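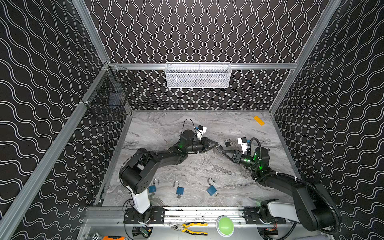

White mesh basket on the back rail, black one on the left. Black one clipped on.

Pedmont Home & Shed Forum > Storage > Hanging baskets: clever or just a vertical junk drawer?

wobblyshelf
Posted 2018-10-15
Right, I want opinions before I spend any more money. I've become a wire basket person. It began with one in the pantry and there are now 14 of them about the house, and my other half has started referring to the hall as "the aviary". My feeling is that if you can see a thing you'll use it. Her feeling is that she can see all of it, all the time, and would like to stop.
So do they work for you, or have I simply moved the mess up to eye level?

grumpy_of_no52
Moved it to eye level. Next question.

tansy_and_rye
I'm with you, wobbly. We did the whole utility room in them and I can lay my hands on the dishwasher salt in the dark. You do have to be strict. One basket, one sort of thing. The day a battery goes in with the clothes pegs you're finished.

grumpy_of_no52
A cupboard also keeps the salt in one place, and has a door, so visitors needn't know about your salt.

kettlefish
Pale or dark mesh though? I've had both. The white shows every bit of fluff and the black disappears if there's anything dark behind it, so I walk into it. Wallpaper with a busy pattern is the worst. I've got a bruise on my hip from a black Jekisska one that has been in the same spot for 2 years.

wobblyshelf
Kettlefish, white for me. I wipe them down when I remember, so Christmas.

mossbank
Can I put in a word about dust. Everyone goes on about airflow with mesh. Airflow is how the dust gets in. I had Sundivetti baskets in the garage and anything left in them over winter came out looking like it had been dug up. Went over to lidded tubs with labels and have been smug ever since.

tansy_and_rye
Mossbank, you've told us before that you can't find anything in your tubs.

mossbank
I said I couldn't find the labels. They were in a tub.

old_hinge
Depends what they hang from. The hook-over kind are fine on a proper rail and hopeless on a cupboard door, where they rattle each time you open it and take the paint off. Put a strip of felt under the hooks. And small things fall through the mesh, so line the bottom. I use a cut-up placemat. Had one Ezeani basket come down on me in the night with a full load of tinned tomatoes, and that was my fault for believing the hook.

kettlefish
How many tins?

old_hinge
More than 3. I wasn't in a counting mood.

grumpy_of_no52
You'll notice cupboards rarely come down in the night.

old_hinge
You've not seen who fitted my kitchen.

wobblyshelf
Thanks all, I think. Have offered a deal at home: baskets stay in the pantry and the shed, hall goes back to being a hall. She wants the bathroom as well. I don't see where the loo rolls are meant to live.

grumpy_of_no52
In a cupboard.

tansy_and_rye
Hold out for the bathroom! Wet flannels in a cupboard go off something dreadful. It's the one room where mesh wins outright.

mossbank
Chrome or coated? Ours went rusty at the joins and left little orange squares on the towels.

tansy_and_rye
Coated, and check the cut ends. If there's bare metal showing in the shop, put it back.

wobblyshelf
Just been round the bathroom with a torch. Orange squares. I haven't told her yet.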